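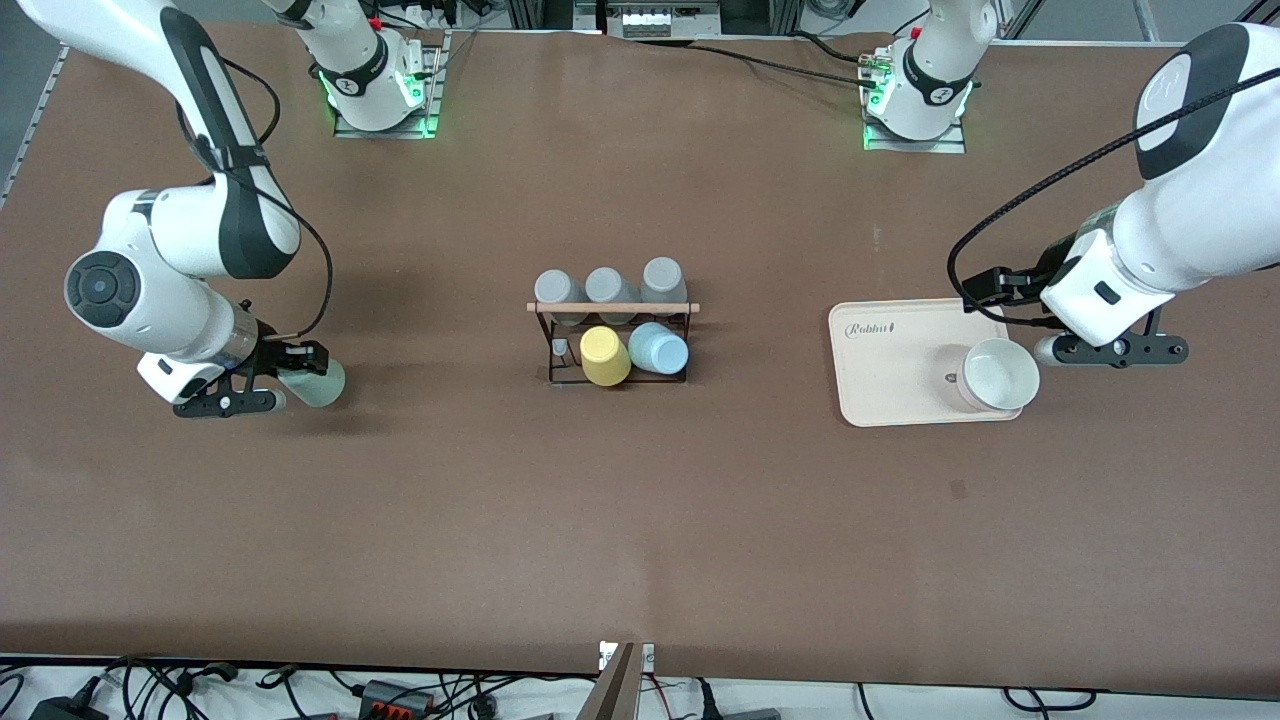 I spent Saturday morning sorting out the cups. We had too many, they were in three different cabinets, and I was tired of opening all three before coffee.

The trouble started in July, when we moved the plates to the low cabinet next to the stove. That freed up a shelf, and the shelf filled with cups inside of a week. Some were from my old apartment, some were Štěpánka's, and a few came from the office when Drundico closed its second floor and put a box of kitchen stuff by the elevator with a sign on it.

I took everything out and put it on the dining table. Anything with a chip on the rim went straight into a bag. I don't mind a chip on the foot. Two travel mugs had no lids, and I've looked for those lids before, so they went too.

Štěpánka Vaněk and I have shared this kitchen for four years and we disagree about cups. She likes them stacked. I don't, mainly after one got stuck inside another last winter and had to be soaked in ice water to get it loose. We settled on a rack for the ones we use every day and a shelf for the rest, one layer only, handles to the right.

I like a rack better than a shelf for daily cups. You can see what's clean, and air gets into them. On a shelf I used to put them upside down, and they always smelled a little stale if they'd gone in damp. If you do keep yours on a shelf, dry the inside with a towel first and leave them right side up.

Bowls are a separate problem. Ours are cereal size, and they nest fine, so I left them alone except for moving them onto a tray. The tray slides out, and I can get to the back of the cabinet without lifting a whole stack over the front edge. I've wanted to do that since we moved in.

The shelf liner was the only thing I bought. It's the ribbed kind from Jolta, a 64-inch roll, and I used most of it. Cut it a little short of the wall or it curls up in the corner. I had to redo the first piece.

While the shelves were empty I washed them with dish soap and warm water. There was a ring of something sticky under where the honey used to be, and it took a second pass with baking soda.

We gave away 10 cups. Hideaki Ueda from downstairs took most of them for his studio, where people use them for brushes. The last two are still in a bag by the front door. The cabinet over the fridge is empty now, and Štěpánka wants it for the baking pans. I'll do those next weekend if the door hinge gets fixed.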